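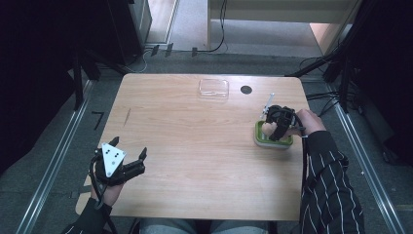
## Ketstead small table, light wood

Reviewed February 2, 2021, after two months of daily use.

The Ketstead is a low-cost work table sold flat, with a light wooden top and a round cable hole towards the back. I bought it for sorting and packing jobs done sitting down: small parts, food containers, lids, labels. It stands on grey carpet, which affects the section on stability.

### Top

The surface is pale with a visible grain. It reflects little light, so dark items and strong colours are easy to pick out on it. A green container is found at a glance. A clear plastic lid is harder to find, and I have twice put a box down on top of one.

The finish is smooth enough to slide a container across without lifting it. It wipes clean with a damp cloth. Dried label glue needed warm water and a second pass, and left no dull patch.

Scratch resistance is the weak point. There is a faint dark mark on the left part of the top, which I noticed in the second week. Washing-up liquid does not shift it. I tried 400 grit paper on the underside first and it left a visible change in the sheen, so I have left the top alone. Anyone who drags metal or hard plastic over it should use a mat.

### Corners and edge

The corners are slightly rounded, and I would not want them any sharper. Sleeves pass over them without snagging. The near edge is comfortable under the forearms for an hour or so. After that I move back from the table.

### Cable hole

The hole is the reason I chose this model over the Clidier, which has a plain top. It is well placed for anything that stays at the back of the table. It does nothing for cables that come in from the front or side, and these hang over the edge as they would on any table.

The hole also takes up usable space. A lid will lie flat to the left of it, but a small container pushed back without looking can end up tilted over the opening. Loose screws and caps go straight through. A cover would solve this. Ketstead does not supply one, and the Falcão cover I ordered was too wide.

### Stability

On carpet there is a slight sway when both arms lean on the near edge. Tightening the fixings again after a week reduced it. Pressing straight down produces no movement that I can feel. Bjartur Ragnarsson has the same table on a hard floor and reports no sway, though his rocks a little on one corner.

### Size in use

There is room for one open container, its lid and both hands, with some clear surface left over. Two people cannot work at it comfortably. Leg room is adequate in jeans on an ordinary chair.

### Ratings

- Surface, cleaning: 4 out of 5
- Surface, scratches: 2 out of 5
- Edge and corners: 4 out of 5
- Cable hole: 3 out of 5
- Stability on carpet: 3 out of 5

I would buy it again for light sorting. For work with tools I would look at something with a harder top.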